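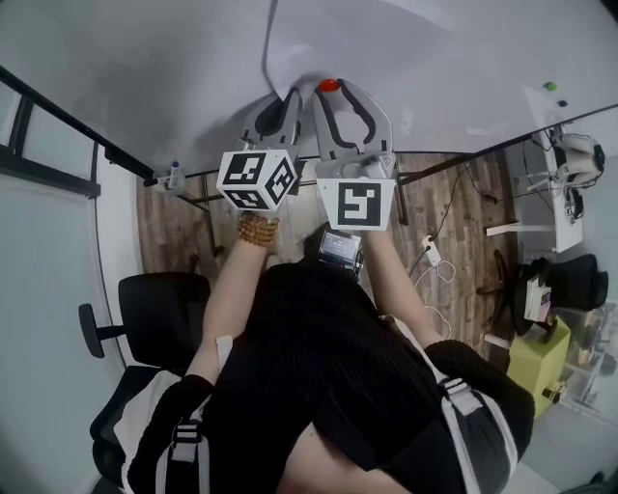 Skulgate Room: minutes of the working meeting on table, small items and storage

Held in the Skulgate Room, 4/1/19. Present: room users, stores, building services. Apologies: purchasing.

1. Minutes of the last meeting

Agreed as a correct record, with one change. Item 5 should read "window covering", singular. The action on spare keys is closed. The action on shelf labels is carried forward to item 6.

2. Table

The white top stays in its present position. Building services reported that the level had been checked at each corner and one foot adjusted. Small round items had been drifting towards the window side before the adjustment. Users are asked to report any further drift with the position on the table, as "it rolls" was not enough to work from.

The glare on the top was raised again. A matt cover was discussed. Stores had a quote from Prostulico of 1,193 for a cover cut to size, fitting not included. The meeting did not accept the quote. A sample piece will be asked for first and tried under the ceiling light with the window covering closed, then open.

Cleaning: damp cloth only. The solvent wipes left smears and have been taken out of the cupboard.

Action: building services to ask Prostulico for a sample. Stores to remove the old cleaning notice.

3. Coloured balls

The red, green and dark blue balls remain the standard small items for pick and place work. Mixed bags will stop. Each colour is to be kept in its own tub, lid on, and a tub holds up to 48. One colour had been getting short because balls were returned to whichever tub was open.

Starting layout was discussed at some length. Agreed:

Green and dark blue start together at the right-hand side of the table.
Red starts apart from them, within reach of the person standing at the near side.
A ball that falls on the floor is wiped before it goes back on the table.

It was asked whether a larger size could be added. Left until the present sizes have been used for a full round. The Nwosu set, with flat-sided pieces, was mentioned as an alternative and will be looked at if the rolling problem comes back.

4. Paper items

Folding was found to vary between users. Sheets are now to be creased once, firmly, with a straight edge, then opened far enough to stand. Weight is 80 gsm white. Heavier stock was tried and sprang open; lighter stock fell over when the door was used. Sheets with a second crease, or with a soft first crease, go in the recycling and are not flattened for reuse.

The store holds 3,191 sheets at the last count. No order needed before May.

Clear plastic sheet: it marks easily and should be lifted by the edge. Whether it should be stored flat or rolled was not settled. Stores prefers rolled for space. Users prefer flat, as a rolled sheet takes a long time to relax.

Action: stores to hold one sheet flat and one rolled, and report.

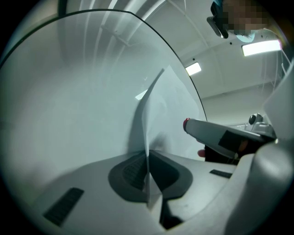

5. Marker cards

Printed black-and-white cards are to be replaced when a corner lifts or the print is scratched. Cards should stand or lie where they were set at the start of the session. Reprints must be made at full size; the "fit to page" setting gave a slightly small set and these have been destroyed. The print file is on the Zoreck share, in the folder with the room plan.

6. Seating, shelving and room

The black office chair is to be pushed back from the table during standing work. A floor mark was suggested. Tape on the wood-grain floor was refused by building services on account of residue, and a mat was refused by users as a trip risk. No mark will be made.

Shelf labels are still outstanding. Tubs go on the lower shelf, paper above, nothing on top.

Window covering: to be closed during sessions, so that the light on the table stays even through the day.
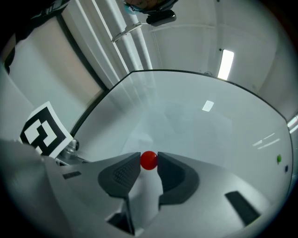
The covering will be opened again at the end of each session by the last person out. Building services asked that nothing be hung from the white pipe or its bracket. A request for a further ceiling light was noted and put to the next round of room requests.

Action: stores to print shelf labels. Building services to price the extra light.

7. Any other business

Lint from the cleaning cloths had been found on the balls. Lint-free cloths to be ordered with the next delivery.

The tub lids from the earlier supplier do not fit the newer tubs. Stores to sort and discard.

8. Next meeting

Same room. Date to be sent out with the papers. The cover sample and the plastic sheet report will be taken first.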